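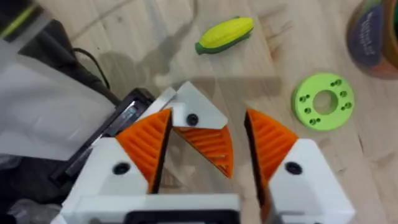
March 9, 2022

Sourdough rye, batch 2. Starter sluggish again, fed it twice. 300 g rye, 266 g water, salt as before. Dough tacky, didnt fight it. Longer proof than last time, crumb still gummy near the base. Melahat Sezer thinks the Sturo oven runs cool on the bottom shelf. Need a thermometer in there. Try the Handcombe flour next, coarser grind. Ask Stan abuot tins before April.

Search notebook Go

Contact Wuner | Back to top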